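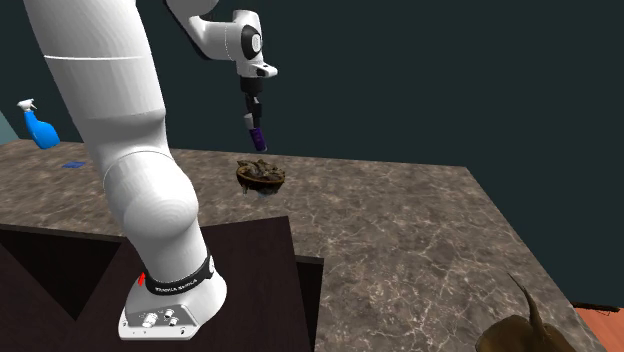
White arm, marble countertop.

About Prunden

Hello, and welcome! Prunden is a small population research office on the second floor of the old Ormsby building in Furkonstead. We study who lives where, how old they are, how many children they are having and when they decide to pack up and move. People sometimes ask if that gets dull. It does not, or at least it hasn't for us yet, and we have been at it for 15 years.

We started with 2 desks and a borrowed set of parish and county records. The town wanted to know if it should close a grade school, and the only numbers anyone had were very old. We spent a summer going through birth registers, housing permits and bus pass sales (more useful than you might think) and wrote a report that was probably longer than it needed to be. The school stayed open with fewer classrooms, and then Handodham called and asked if we would do the same for them.

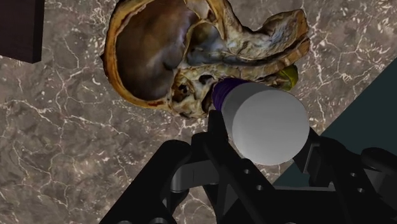 Since then we have worked mostly with towns and counties too small to have a statistics department of their own. A place with 924 households can change a great deal in a few years -- one employer leaves, a few young families arrive, a clinic moves across the river -- and the big national tables will hardly show it. So we go and ask. Our household survey goes out every July, on paper and online, and last time 98 towns took part, which made us very happy and kept the mail room busy well into the fall.

Our reports are written in everyday words, with the tables at the back for those who like tables (we do!). Anyone may read them free of charge in our reading room, and there is usually coffee. If you sit on a school board, plan bus routes, or simply wonder why your street has gone so quiet, please write or stop in. We love a good question, even one that takes us a while to answer.

Last updated: 22/10/2021

14 shares | 3 comments

Related
Fewer Births, Smaller Classrooms: The Handodham Report
Who Is Moving to Furkonstead?
How to Fill Out the Household Survey
Growing Older in a Small Town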